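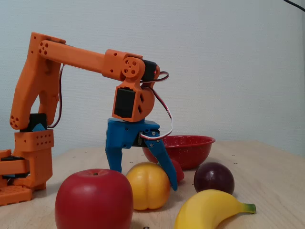 Session 2: Five Fruits and a Bowl

Beginners' Drawing, Motside Studio
Notes by Oriana Aravena

Welcome back! Last time we drew one thing by itself, and now we get to the part I love most, putting several things on a table and finding out how they sit together. Toy fruit is wonderful for this. It keeps its shape, it doesn't go brown halfway through the course, and the colours are strong enough to see from the back row.

Before you draw

Spend five minutes just looking. Move your head a little and watch how the gaps between the fruits open and close. Then half-shut your eyes until the details go and you only have big patches of light and dark. The plum will probably be your darkest patch. The tabletop is pale, so let the paper do most of that work for you.
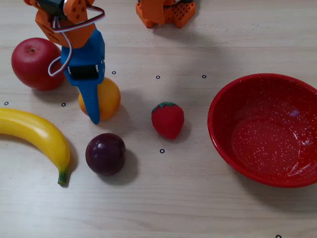 Fig. 1. Apple, orange, plum, banana and strawberry, with the red bowl. The shadows of the apple and the plum both fall towards the lower right.

Shadows first, please. I know it feels the wrong way round, but a round fruit with no shadow floats off the table, and a plain circle with a good shadow already looks like an orange. Keep all your shadows going the same way. The banana is the tricky one: its shadow tucks in under the inner curve, and it's soft, so use the side of the pencil.

The bowl

Draw the rim as a full oval, lightly, including the part you can't see. Turn your paper upside down to check it — a lopsided oval shows up at once. The sides come after that.
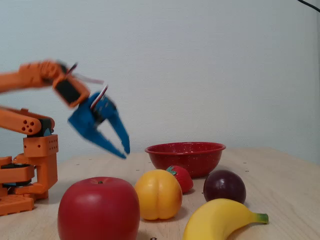
Once the rim is right, measure everything else against it. How many strawberries wide is it? Does the top of the apple come higher or lower than the edge? Hold your pencil at arm's length and keep your elbow straight, or your measurements will change every time you look up.

Moving one fruit

For the second drawing, one fruit goes into the bowl and the rest stay out. Such a small change, and the whole group is different! Part of a round shape now disappears behind the rim, so draw the complete fruit faintly and rub out what's hidden.
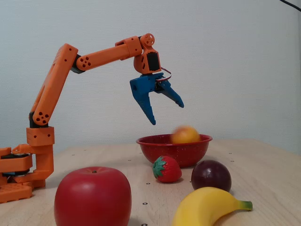 Tayla Ruawai asked whether she could leave the rim till last and fit it round the fruit. She had tried it both ways at home and found that the fruit came out better but the bowl came out too small.

Do try both, on the same sheet if there's room. For next session, bring your two drawings and a soft rubber, and read page 49 of the course booklet.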